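Keeping Cell Four in Hand

At the Elside plant, the day's first job is finished before any parts reach the line. At 5:30 in the morning a technician locks out the handling cell, wipes down the gripper, and looks over every surface that will touch a component during the next two shifts. The work is recorded on a single sheet, signed, and hung on the guard door.

The cell was commissioned by Julinent to move molded housings from a tray to an inspection station. It completed 3131 transfers in its first full week of service, and the plant soon learned that its performance depended heavily on the condition of the fingers. A film of mold release or a slightly loose screw was enough to shift a housing in the grip and send it to the reject bin.

"We had written a very good manual for the arm and almost nothing for the last few inches of it," said Su-chen Kwok, who manages maintenance at Elside. Her department rewrote the procedure in October. The gripper now has its own section, its own spare parts drawer, and its own inspection interval of 572 operating hours, in addition to the daily check.

Much of the daily check is done from the operator's screen, using the small camera at the gripper. Technicians study the pale finger between its two black structures, looking for specks, scratches, and streaks on the smooth face. Minor marks are noted and left alone. A mark that can be felt with a fingernail is reported, and the finger is measured at the end of the shift.
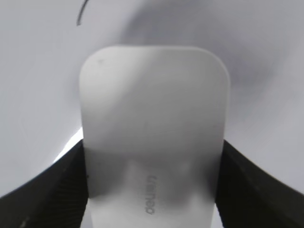 Setting the Zero

Replacing a finger takes little time. Restoring its position takes longer, and the plant treats the two as separate tasks with separate signatures.

Lachlan Baxter, the senior technician on the early shift, begins by cleaning the mounting face with a lint-free cloth and alcohol. The new finger is seated by hand and the screws are brought up evenly with a torque driver. He then closes the gripper on a ground steel block at reduced force and compares the reading with the value on the sheet. If the two do not agree, the finger comes off and the mounting face is cleaned again.

"Most errors I find are dirt under the part," Baxter said. "People want to correct it in the software, and then the next person has a correction nobody wrote down."

Offsets may now be changed only with a second technician present. The rule was unpopular on the night shift, where staffing is thinner, and Kwok agreed to let those technicians postpone a finger change until morning if the cell can be run safely at half speed.

After the zero is set, the cell runs 63 housings from a reserved tray. All must arrive at the inspection station without a position fault — a single failure restarts the test. The reserved housings are replaced each quarter, as handling gradually rounds their edges.

Cables and Records

The gripper cable is checked on Sunday, when the line is down. Baxter moves the wrist slowly through its range in manual mode and watches for tension at the clamps. Old clamps are discarded whenever they are opened.

Elside intends to apply the same procedure to its two packing cells next year. Kwok has asked that the sheets remain on paper for the time being.

Related Articles
Bonsu Retrofits an Aging Palletizing Line
Training the Night Shift at Mondberg
Torque Drivers: Calibration and Storage
What Belongs in a Spare Parts Drawer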